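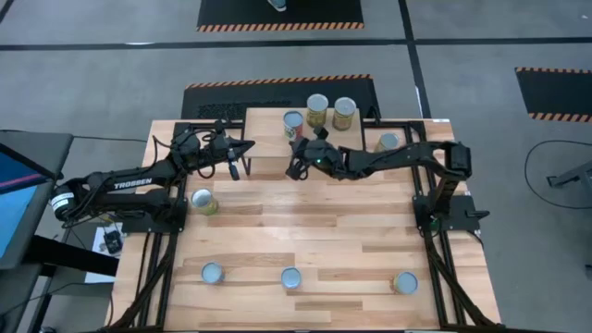 Why do resort hotels keep live animals on the premises?

Most hotels that keep animals do so to draw visitors into the building and to hold them there long enough to spend money elsewhere in the property. The animals themselves seldom produce a direct income.

Home | Courses | Handouts | Reading Lists | Staff

Aug 17, 2019
By Graziella Fontana

Handout 2: Live Animal Exhibits in Resort Hotels

Students should read this handout before the seminar on visitor attractions and bring a copy with them. It covers the commercial case for an exhibit, the duties that come with one, and the questions that arise when it closes. The Pralavon case is used throughout and will also appear in the written assignment.

1. Types of exhibit

Hotel exhibits fall broadly into two groups. Resident exhibits keep the animals on site at all times, with sleeping quarters, a food store and a treatment room behind the public area. Rotating exhibits keep the animals at a separate property and bring a small number of them to the hotel for part of the day. The second arrangement costs more in transport and staff time, but gives the animals outdoor space and periods away from the public.

Aquaria are usually treated as a separate class. Their running costs are dominated by water treatment, and the public area can remain open for long hours provided that the lighting is managed with care.

2. The Pralavon case

The Pralavon is a resort hotel of 1,000 rooms on the seafront at Tronden. Its owners opened a lynx and small cat exhibit beside the main lobby, with free admission and a paid photography session in the mornings. The proposal had been prepared by Sandro De Luca, then head of guest attractions, who argued that a free exhibit would bring passing visitors through the shopping arcade.

The exhibit was of the rotating type. The cats lived at Ferri, a former farm inland, 46 kilometres from the hotel, and travelled in a converted vehicle with two keepers. No animal was scheduled for display on consecutive days. Records were kept of every journey, including time of departure, temperature in the vehicle and the animal's behaviour on arrival.
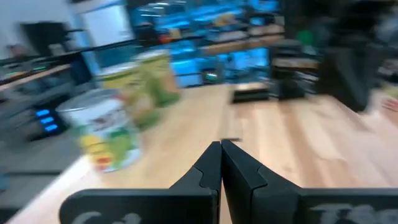 These journey records later became the main source for the welfare review carried out by Gyula Szűcs. His report found that most of the cats settled quickly after transport, but that older animals rested less on display days and ate later in the evening. He recommended that any cat past breeding age should be withdrawn from travel altogether. The hotel accepted the recommendation in January and the display was reduced accordingly.

Students should note the commercial effect of that decision. With fewer cats available, the glass enclosure stood empty on some afternoons, and the arcade tenants complained that they were paying rent on the basis of a visitor flow that no longer existed. A welfare measure had become a matter of lease negotiation. Evaristo Vitale, who acted for the tenants, obtained a reduction in their service charge but no change to the rent.

3. Noise, light and handling

Hotel lobbies are difficult environments for animals. Music, luggage trolleys and late opening hours all have to be considered at the design stage. The following points should be addressed in any proposal submitted for assessment:

- sound levels measured inside the enclosure with the lobby in normal use
- a retreat area out of public view, open to the animal at all times
- a fixed daily limit on display hours
- a separate entrance for animals and keepers
- written rules on photography, including flash

Physical contact between guests and large carnivores should not be proposed. Marks will be lost where a plan depends on it. 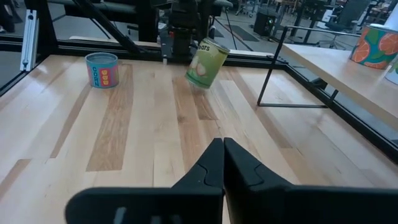 A can of pears with a light green label.

4. Closure and retirement

An exhibit may close because of falling interest, building works or a change of ownership. The animals, however, may live for many years afterwards. When the Pralavon exhibit closed, the cats remained at Ferri under an agreement by which the hotel met 80 per cent of the cost of food and veterinary care. Teguh Sumampouw, who drafted the agreement, insisted on a fixed payment date and on a clause binding any later owner of the hotel – a point that proved important when the building was sold.

The death of a well-known animal after retirement often attracts more attention than the closure itself. Hotels should agree in advance who will make the announcement, and what medical detail will be released. The keepers should be informed first.

5. Preparation for the seminar

Read sections 2 and 4 again and prepare a page of notes on the following. Should the arcade tenants have been consulted before the display was reduced? What provision for retirement should be in place before an exhibit opens, and who should hold the money?

Notes are to be handed in at the Pliderstead teaching office before the seminar begins.

Related handouts
Handout 1: Why Visitors Enter a Hotel
Handout 3: Fountains, Gardens and Free Spectacle
Handout 4: Leasing Retail Space in a Resort
Reading list: Animals and Public Entertainment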